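Search this site Search
Last updated: 30 May 2019

The Tatov Club Learns to Pick Up

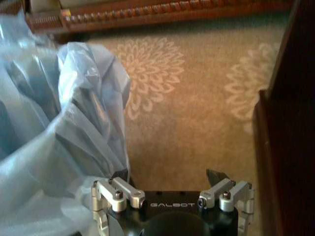
According to Woo-jin Bang, the hardest part of the club's project is to know when the fingers should close, and the younger members always close them too early. I heard this more than once during my visit.

The club has five members and two evenings a week. They prepare for the Gundotia contest in August, where a gripper must lift soft household things. A plastic bag is the one they fear most. Their notebook already has 103 attempts.

Sign up for our newsletter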